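Search this site Search
4 min read

Nidness Allotment and Garden Society
Minutes, year-end general meeting, December 31, 2019

Meeting opened a little late, hall door was locked. Chair in the chair. Enough present for a quorum. Apologies taken as read.

Minutes of the October meeting
Agreed after one correction – the hose bib at the lower gate was reported as fixed, it was only looked at. Signed.

Matters arising
Lower gate hose bib: still drips. Part ordered from Koo. They say it's on a truck. Plumber will not come out for the bib alone so we are to find something else for him to do the same day. Suggestions: the sink in the shed, the downspout by the compost bays.
Keys: four not returned. Letter to go out again, firmer.
Bees: plot holder by the north fence has moved the hives back as asked. Neighbor is happy. Closed.

Money
Balance brought forward 1769 dollars. Seed sale took in 638, better than last year even with the rain. Paid out for mulch, the mower service, stamps. Question from the floor about why the mower service costs what it does. Answer, blades. Question asked again. Same answer. Accounts accepted, one abstention.

Water
Long item. The city is changing the way shared meters are billed and we will get one bill per quarter in place of one per year. Means we have to hold more cash back. Two ways to do it:
– raise plot fees in spring for everyone
– keep fees flat and charge by plot size
Half plots in favor of the second, full plots not, as you would expect. Went back and forth. Point made that the people with half plots by the road water the most as the soil there is all sand. Point made that this is not their fault. Chair asked for one speaker at a time. Left to the February meeting, both options to be written up with real numbers before then so we are not guessing again.
In the meantime no sprinklers left running when the plot holder isn't on site. This is already in the rules. Rule 9.

Rain tanks
Linked to the above. Lisar quoted for two tanks at 600 gallons each, delivered but not set up. We would need a pad poured or at least gravel put down and leveled. Vostside quoted for one big tank, 2000 gallons, set up included, but it would have to go where the pear tree is. Strong feeling about the pear tree. It fruited this year for the first time in a while and several members made jelly. Vote on keeping the pear: carried, loudly. So Lisar, unless Vostside can come up with another spot. Secretary to phone both.
Also to ask if the tanks come with lids kids can't lift.

Waiting list
List is longer than the number of plots likely to come free. Agreed that a plot left unworked from April through June gets one letter, then it goes. Discussion of what counts as unworked. A cover crop counts as worked. Black plastic does not, unless it's the first year. Somebody growing nothing but mint was raised and dropped. 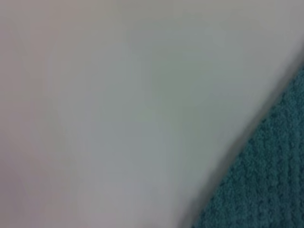
Shed repaint. Inside walls need doing before the spring tool share starts, the old paint is flaking into the seed drawers. Colors argued over for longer than the tanks. Dark green was proposed and lost, too gloomy with the one window. Agreed on a pale off-white, a cool one, nothing creamy, and the trim to be teal to go with it. Cheapest washable paint we can get, two coats. Shelves to be emptied the weekend before, please take your own pots home, anything left goes on the free table. Brushes and drop cloths needed, bring what you have.

Spring seed swap
Same format as last time. Envelopes labeled with name of variety and the year saved, no mystery beans. Tomatoes to have there own table as it got crowded. Coffee urn to be borrowed again from the church, somebody must return it clean this time.

Any other business
– Groundhog. Has been seen near the squash beds. Fence to be dug deeper on that side, work day to be set.
– Wheelbarrow with flat tire: not to be used, not to be hidden behind the compost either.
– Notice board glass is cracked. Tape for now.
– Request for a bench near the herb beds. Nice idea, no money, ask again in spring.

Next meeting in February, same hall, agenda items to the secretary a week before. Meeting closed so people could get home before the roads got busy.

3 comments
Shared 11 times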